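Why Do Dogs Sniff Everything?

Written by Azucena Robles
Published on December 7, 2025

Take a dog for a walk and you will not get far before it stops. It sniffs a post. It sniffs a patch of grass. Then it goes back and sniffs the post again. The dog is finding out what has been going on.

A nose full of helpers

The inside of a dog's nose is lined with tiny parts called scent receptors. They catch smells in the air and send messages to the brain. People have them too, but dogs have many millions more. The part of a dog's brain that sorts out smells is also large for the size of its head.

Dogs breathe in smells in a clever way. When a dog sniffs, some of the air goes down to the lungs and some goes to a space at the back of the nose, just for smelling. Used air goes out through the slits at the sides of the nose, so it does not push away the new smells coming in.
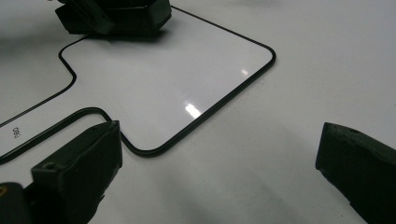
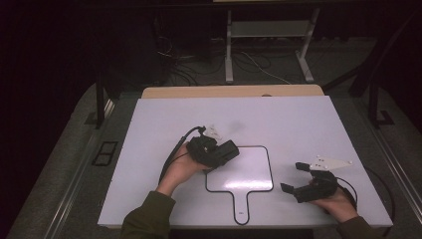
A black outline on a white surface, and two hands holding black grippers on a white board.

Why is the nose wet?

A dog's nose makes a thin layer of mucus. Tiny bits of scent stick to it. Dogs also lick their noses, which helps them taste and smell what is there. A dry nose does not always mean a dog is sick - it may have just woken up from a nap.

What can a dog learn from a smell?

When a dog sniffs a spot where another dog has peed, it can tell if that dog was male or female, and if it passed by a short time ago or a long time ago. Dogs also know their family by smell. My dog Bostico is 11 and does not see well now, but he still finds my slippers in the dark.

Try it at home

Ask a grown-up to help. Put a small dog treat under one of three plastic cups and let your dog sniff them all. When it noses or paws the right cup, lift the cup and let your dog eat the treat. Move the cups and play again, but stop when your dog gets tired. Sniffing is hard work!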